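Plarnow two-arm build, bench check before powered runs. August, second issue. Tick on the paper copy by the door, comments go in here.

## 1. Before mains on

- [x] E-stop pressed and released twice, both arms drop out each time
- [x] Fuses seated in the Endov supply
- [x] Shoulder bolts marked with paint pen, no marks broken
- [ ] Spare fuse in the drawer

Comment: no spare fuse. The last one went into the left arm. Order two, and don't borrow from the pillar drill again.

## 2. Grippers and wrist wiring

- [x] Fingers tight on their mounts, no rock when pushed sideways by hand
- [x] Connectors pushed fully home on both motor housings
- [x] Cable slack checked with the arm at full reach
- [x] Status light on before any move command

Comment: the right gripper cable has a connector that feels seated before it is. Push until it clicks, then pull gently. If it comes out, it wasn't in.
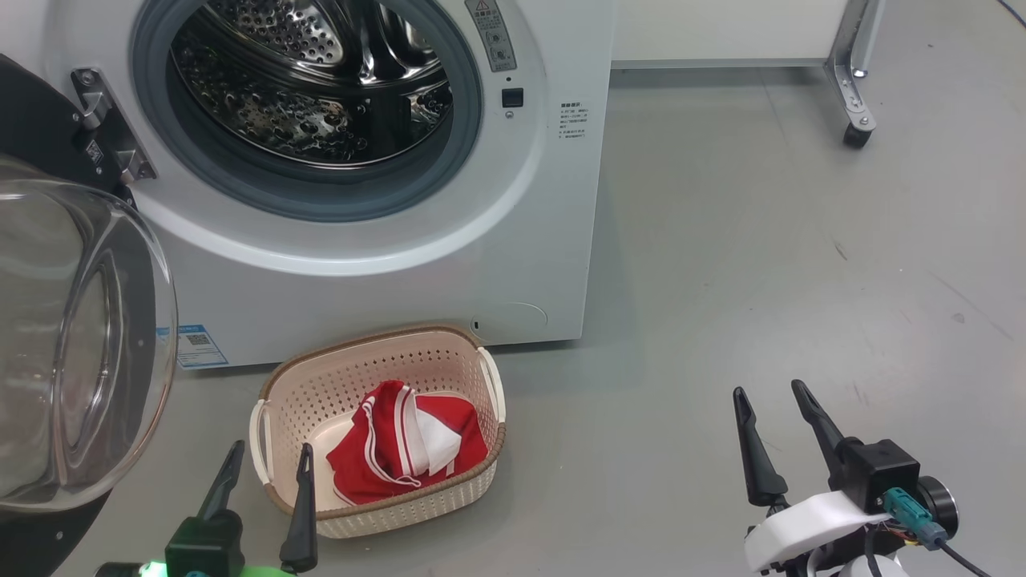 Finger force is set to 400 in the Truvetti config file. Leave it there for cloth. The higher value we used for the wooden blocks will mark soft plastic, and it trips the overcurrent warning if a finger meets something that won't give.

- [x] Config file saved under the build name and not over the default
- [x] Log counter noted: 2,511 at start
- [ ] Old logs moved off the controller

Comment: logs still on there. It slows the start-up and somebody needs to spend an evening on it.

## 3. Floor and surroundings

- [x] Castors on the partition panels locked
- [x] Cables on the floor routed away from the base
- [x] Anyone watching knows where the E-stop is
- [ ] Tape line for bystanders renewed

Comment: the tape has lifted where people turn the corner. It can wait a week but not a month. Closed shoes only on this side of the panels, same rule as the rest of the workshop.

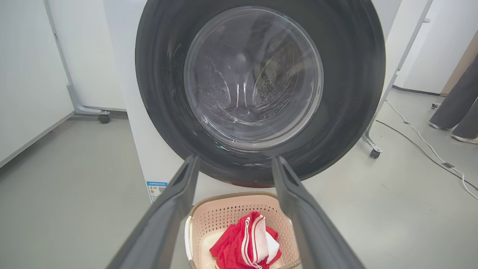 Walk the area once with the arms parked and once more after homing. Homing swings the elbows out further than you expect, and a cable that was clear at the start may not be clear afterwards. Keep drinks on the bench by the sink.

- [x] Homing done at slow speed
- [x] Elbow clearance checked on both sides
- [x] Wrist cameras showing on the monitor, correct side for each

Comment: left and right feeds were swapped after the last rebuild. Labels are now on the plugs - please don't peel them off.

## 4. Laundry task

- [x] Washer unplugged at the wall for arm trials
- [x] Water tap shut
- [x] Basket handles checked for cracks
- [x] Joint speed limited to the Lappalainen slow profile
- [ ] Door hinge screws checked

Comment: hinge screws not done, the right driver bit was out. Do these before the next door pull, as the arm puts more sideways load on the hinge than a hand does.

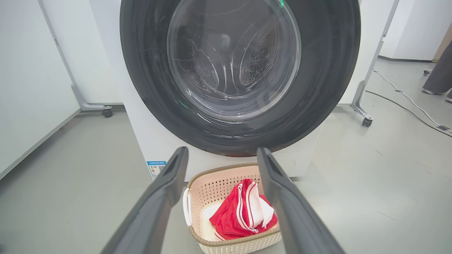
Grasp height is the setting that needs most care in this section. It is measured from the floor to the fingertips, and we have it at 138 mm for the approach. With the basket on the floor in front of the machine, as it is for this task, lower the arms in small steps and stop if a tip touches the rim. The red item with the white stripes lies on top of a white cloth, so watch for the fingers picking up both. Stop and reset by hand if they do.

## 5. Shutting down

- [x] Arms parked before power off
- [x] Supply off at the wall, light out
- [x] Faults written in the book

Open items: spare fuses, old logs, floor tape, hinge screws. No door pulls until the hinge screws are ticked.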